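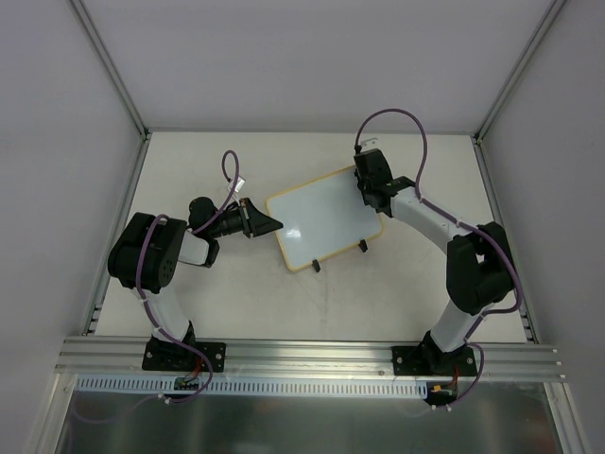

4. Setting up your first board

Planport keeps each project on a board. A board holds columns, and each column holds cards. You need an account and at least one workspace before you start. If you have not made a workspace yet, go back to section 3.

4.1 Create the board

1. Sign in and open the workspace from the left menu.
2. Select New board.
3. Type a name. Names can be up to 20 characters long and may include spaces.
4. Choose Blank or From template.
5. Select Create. The board opens with three columns: To do, Doing and Done.

Note: Two boards in the same workspace can't share a name. Planport adds a number to the second one, and you can change it later under Board settings.

4.2 Add and arrange columns

1. Select the plus sign to the right of the last column.
2. Type the column name and press Enter.
3. Drag the column by its header to move it.
4. To set a card limit, open the column menu and select Limit. Enter a number and select Save.

A board can have up to 12 columns. When a column goes over its limit the header turns orange, but you can still add cards to it. If you want Planport to refuse extra cards, turn on Strict limits in Board settings.

4.3 Add cards

1. Select Add card at the bottom of a column.
2. Type a title and press Enter.
3. Open the card to add a due date, a label or a longer note.
4. Drag the card to another column when the work moves on.

To bring in cards from a spreadsheet, save the sheet as a CSV file and select Import from the board menu. The first row must hold the column headings. Each import can hold up to 500 cards – split larger files and import them one at a time.

Caution: Import can't be undone. Try a short file on a test board first.

4.4 Share the board

1. Select Share.
2. Enter the email address of each person.
3. Choose View, Comment or Edit.
4. Select Send.

People with Edit access can delete columns and every card in them. Deleted cards stay in the Archive until an owner empties it. Deleted columns do not go to the Archive.

Note: Boards made in Planport before April open in the old layout. To switch, select Update layout in the board menu. Labels keep their names, but their colors go back to the default set and must be chosen again.

To set up reminders for due dates, go to section 5.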